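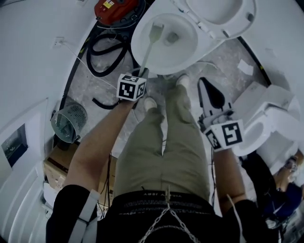
Small curved bathroom, toilet at the far end of the curve, no straight wall to put anything on

tratby_tenant
Posted 2025-07-06

Bathroom question for people with odd-shaped rooms. Ours is tiny, white, and curved, because the architect of this building once saw a lighthouse and never got over it. Concrete floor, gray, blotchy in a way the listing called "character." White toilet. When I stand in front of it I have used up the room.

Two problems. One, cleaning the bowl. I'm tall, the brush is short, and there is no angle at which I can bend over without my backside meeting the wall. Two, the floor. I sweep, I leave, I come back, and there's dust again plus a scrap of paper I have never seen before in my life. Where is the paper coming from?

Budget is 38 dollars. I'd like to keep some of it.

grout_expectations
The paper is toilet paper. Next.

tratby_tenant
It is not toilet paper. It has corners.

mopsandrobbers
Get a brush with a long handle and stand up like a person. I have the Rilleto one, it's been fine for 5 years, and the head unscrews so you can replace it. Squirt the cleaner under the rim, go do something else, then scrub. Most people scrub right away and then complain the cleaner doesn't work.

As for the floor, is the concrete sealed? Bare concrete sheds. You can sweep it until you retire.

Dario Zuccaro
Seconding the sealing question. Tape a square of plastic to the floor overnight first. If it's damp underneath in the morning, don't seal anything, talk to the landlord. If it's dry, two thin coats of a water-based sealer and let it cure before you put anything heavy on it. In a room that size one small can will do it with plenty left over to store in a cupboard until you die.

grout_expectations
I disagree with sealing a rental. That's the landlord's floor and the landlord's 38 dollars. Damp mop, done.

Dario Zuccaro
A damp mop on unsealed concrete makes a thin gray soup. Ask me how my hallway looks.

grout_expectations
How does your hallway look

Dario Zuccaro
Sealed.

curvy_wall_survivor
I lived in a round bathroom for 6 years. Anything you buy with a flat back will leave a wedge-shaped gap behind it, and the gap fills with fluff. Don't buy a shelf. Don't buy the cute narrow cabinet. Hang the brush from a hook, adhesive, the small kind, because the wide ones peel off a curve at 3 a.m. and sound like a burglar.

tratby_tenant
I may already have bought the cute narrow cabinet. It's a Tandidano, it's in the hall, it was 400 pounds of packaging around a thing the size of a cereal box.

curvy_wall_survivor
Leave it in the hall. It lives there now.

mopsandrobbers
Back to the bowl for a second. If there's a line where the water sits, that's minerals and no brush length will help. Citric acid, leave it a couple of hours, flush. Don't mix it with bleach. I know everybody knows. Don't.

Ankit Chaturvedi
Unpopular opinion: short brush, kneel on a folded towel. You see what you're doing. With a long handle you're stirring soup from a balcony.

mopsandrobbers
Kneel where? He told you he's used up the room.

Ankit Chaturvedi
Doorway. Feet in the hall.

tratby_tenant
Feet in the hall is where the cabinet is.

OK, ordered the long brush and a pack of small hooks, and I'll do the plastic square tonight. Still open to theories on the paper.

grout_expectations
Check the vent.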